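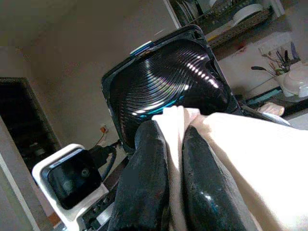 Cloth work, afternoon, with the sun on the kitchen side.

The Towel Side

The woman from Dimitriou said the machine would take the dull part. She said it standing in our break kitchen at Stilden with her coat on, and I remember looking at the rest of us to see who would ask what the dull part was. I had been folding for 19 years and had never sorted it into dull and otherwise.

We did linen for rentals. Sheets, pillowcases, bath mats, and on the towel side, where I was, all the kitchen stuff, the dish towels and dishcloths that come back smelling of other people's bacon. Markach owned the building and the contracts. Dimitriou sold them the arms. I never found out which of them had the idea of training the first one in the kitchen. It stood near the dish rack, so for two months you couldn't get a plate down without leaning around an elbow.

It had two black fingers, shiny as licorice. It would take a cloth by the gathered edge and lift, and I will say it had a nice way of lifting. My mother lifted a cloth like that, as if there might be something asleep under it. Then it would stop and think. I had finished four by the time it was done thinking, and I wasn't hurrying, because I had been told not to.

"You're the teacher," the supervisor told me. "Just be natural."

Being natural meant folding the same cream dishcloth over and over while a man from Dimitriou typed. In thirds, then in half, hem turned under. He asked why I turned the hem under. I said so it doesn't catch on the next one. He asked how I knew which hem. I said the one that's going to catch. He typed for a long while after that, and I don't believe he typed what I'd said.

By August it could do a dishcloth. There was a cake. The screen said 317 for the shift, which I thought was low, and the supervisor read it out as if it were high. My own best shift was 1,566, and I had that on a slip of paper in my locker, from back when they gave you a slip of paper.

They moved four arms onto the floor and took 34 of us off the tables. Nobody was let go that day. They were careful about the word. We were "reassigned to flow," and flow was a strip of yellow tape on the concrete where you stood and handed things to the arms the right way up. The arms couldn't find a corner in a heap. If the cloth came to them bunched, they'd pinch whatever stuck up and carry it off like a cat with a sock. So we shook each one out, found the corner, and held it where the fingers would come.

I said to the girl next to me that finding the corner was the folding. After that you're only putting your hands together. She said not to say it so loud.

What changed most was the talk. At the tables you faced someone. You could fold for eight hours and hear an entire divorce, and give advice on it, and hear the next day how the advice had gone. On the tape you faced the machine, and it came for its cloth every eleven seconds, so any story had to be cut to fit. People gave up on the long ones. I knew less about everyone. One of the ironers had her gallbladder out and I only heard when she came back thin.

My wrists got better, I'll give them that. The doctor was pleased. My shoulder got worse, from the holding out, and he had no form for that yet.

Then a man came down from Prorkaten, who were thinking of buying some arms for their own place, and Markach wanted us to look glad. He had good shoes and he watched for some time. He asked me whether I liked working with it.

"It's working with me," I said. "I do the first half."

He laughed and wrote something down. Then he asked what it did when it got one wrong, and I told him it didn't know it had got one wrong. It set the bad ones on the stack with the good ones, very gently, and at four o'clock somebody went through the stack.

"Who?"

"Me," I said. "I stay on for it."

He looked over at the supervisor, and the supervisor looked at the screen.

They bought six. I heard it from the Dimitriou man, who was back to adjust something and seemed to think I'd like to know. He had a cloth in his hand while he talked and he was folding it, the way anyone would, and he'd left the hem out. I took it from him and did it over.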